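November 5, 2018

Got in before eight and the overnight batch had finished. 1132 grasp attempts in simulation, all on the Pernholm branch, and the log file was too big for the viewer again. I split it by object and went through the failures first.

Most of them are the same one as last week. The planner finds a good grasp on a long, thin object, the approach pose is fine, and then the last few centimeters of the descent get rejected because the collision checker thinks a finger is already inside the neighbor. It isn't. The padding on the collision meshes is too fat, and I know it's too fat because I set it in January when the depth noise was worse and never put it back.

Cut the padding in half and reran the bathroom set by hand, one at a time, with the viewer open. That set is slow going. The objects sit close together on the tank lid and there is not much room for open fingers between them.

I stopped the run at the pregrasp on the olive green object, with the fingers on either side of it and the spray bottle lying next to it, and stepped through from there. 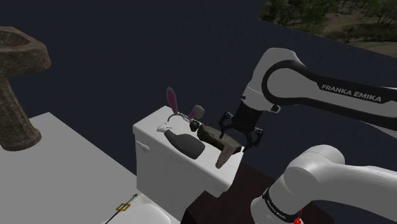
Reiko Oshima wrote back on the ticket that halving the padding is fine for sim but she doesn't want it merged as a global value. Her point is that the number is doing two jobs. It covers for bad depth and it also covers for the controller overshooting at the end of a fast move, and if I shrink it for the first reason I lose the second. She wants one padding for the free space part of the plan and a smaller one for the last stretch, with the speed limit dropped at the same place.

I didn't like it at first since it means another parameter, and we have too many. After lunch I looked at the tracking error plots from the Nullbridge runs and she is right. The overshoot is small but it is there on every fast approach, always in the same joint.

So I wrote it her way. The planner now marks the waypoint where the final approach starts, and the checker swaps meshes at that mark. The speed scaling reads the same mark, so there is only one thing to set. It took longer than it should have, mainly because the mesh cache was keyed on object name only and kept handing me back the old padded one. Lost an hour and a half to that.

Ran 100 attempts on the bathroom set with the new code. No false rejections on the descent. There were two plain planner timeouts, both on the headband. The ears stick up and the sampler wastes its time trying to come in between them. Separate problem. Opened a ticket and left it unassigned.

Aslı Kozan asked if the change breaks the replay tool. It does, a little. Old logs have no mark in them, so replay treats the whole path as free space. I told her I'd add a default tomorrow.

Queued 1000 for tonight with both paddings logged per waypoint. Disk is at 129 GB free, should be enough. Need to return Yanti's monitor cable.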